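Última actualización: agosto

Pinza Flanis para brazo de mesa: ¿compensa el precio?
Por Orosska

Tres meses dándole vueltas al presupuesto y al final caímos con la Flanis, que nos salió por 1.333 euros con los dedos blandos incluidos. La otra candidata, la Jenstead, se iba a 3.000 y encima te cobran aparte el cable (¡el cable!).

Para agarrar cosas delicadas me tiene encantada: aprieta poquito, se regula con una ruedecita y el manual se lee en un café. Lo que menos me gusta son los recambios, 31 euros el par de dedos, así que apuntad esa partida desde el principio, que luego vienen los sustos. Nosotros probamos con flores de tela, que son baratas y se dejan aplastar sin protestar.
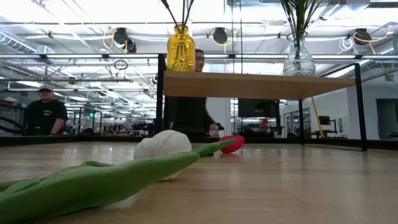 Si vais justos, pedid primero el préstamo de 20 días, que la tienda lo ofrece casi a escondidas. Yo repetiría compra, con dos juegos de dedos más.

Comentarios

liao_taller: ¿El préstamo incluye la fuente?

Orosska: Sí, fuente y maletín.

pinzasymas: A mí la ruedecita se me aflojó enseguida, ojo.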